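Media Measurement, Unit 8
Audience buzz and programme rankings: handout to accompany the lecture

These notes cover how weekly popularity tables for television drama are put together, what the scores measure and how to read them. Bring a copy to the seminar. The worked case uses the Drora weekly table for September, which is in the unit folder.

1. Ratings and buzz

A rating estimates how many people watched a programme. A buzz score estimates how much was written about it. The two are often printed side by side in the entertainment press and treated as the same thing. They are built from different data and can move in opposite directions in the same week.

A rating comes from a panel of households and is fixed to a time slot. A buzz score comes from public posts, news items, comments and clip views, and it is fixed to a counting period, normally Monday to Sunday. A drama that has not yet started can have a buzz score. It cannot have a rating.
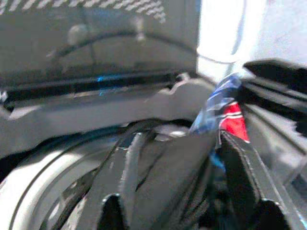
Reading time: 8 minutes

2. Sources

The Drora table draws on four kinds of source:

News articles naming the title or a member of the main cast
Posts on open forums and blogs
Comments under official clips
Views of official clips

Private messages and closed groups are left out. So are posts by the broadcaster's own accounts. Items repeated word for word are counted once, although the rule for near copies differs between suppliers. Jenkins drops any item that matches an earlier one in its first two sentences. Sovell keeps such items but gives them a lower weight. The same week of data can therefore give two different orders, most often in the middle of the table where scores lie close together.

3. From counts to scores

Raw counts are not comparable across sources. A clip may gather a great many views in a day, while a forum thread of up to 2,000 posts is a large one. Each source is therefore scaled before the parts are added. The usual steps are as follows.

Step 1. Count the items for each title in each source.
Step 2. Divide by the total for that source, which gives a share.
Step 3. Multiply each share by the weight for the source.
Step 4. Add the weighted shares.

The result is a share of all the buzz in the week, and the shares across all titles come to one hundred per cent. It follows that a title can lose share without losing any posts. This happens in weeks when a heavily promoted new drama enters the table. A press report that says "interest fell" on the strength of a lower share has misread the figure.

4. Tone

Most tables take no account of tone. A complaint about the plot and praise for the lead actor both add one to the count. Where tone is reported, it is given as a separate comment, usually based on a hand-coded sample. In the September table the drama Flisetti stood first on volume, and 59 per cent of its sampled posts were coded as negative, mainly on the pace of the later episodes.

Coders work from a written guide. A post which praises the acting and dislikes the script is coded as mixed – it should not be split in two. Sarcasm is coded by its intended meaning where this is clear and as unclear otherwise.

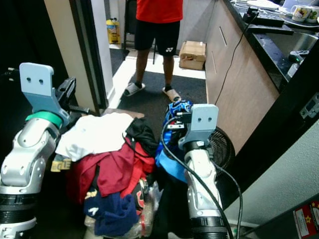
Crumpled clothes between two robot arms, kitchen counter to the right

5. Actor tables

Actor rankings are compiled separately. The difficulty is one of names. An actor may share a name with a singer or a sportsman, and may be written about under the name of the character. Suppliers keep a list of accepted forms for each actor and revise it when casting is announced. An actor may also appear in the news for reasons unrelated to the drama. Drora counts such items only if the title is named in the same article. Sovell counts them all.

This accounts for most cases in which an actor ranks far above the drama in which he or she appears.

6. Points to check when reading a table

The dates of the counting period
Whether upcoming titles are included
Whether the figure is a count, a share or an index
How repeated items are handled
Who paid for the table

The last is often given only in a footnote, or on the supplier's own site.

7. Seminar task

Take the September table and find the titles placed 8 and 11. Work out the share of each again with the clip view weight set to zero, spreading that weight equally over the other three sources. State whether the order changes. Then write one paragraph reporting the result as a news item, using the word "share" correctly throughout. Work in pairs and bring the calculation on paper – the final figures alone will not be enough for the discussion.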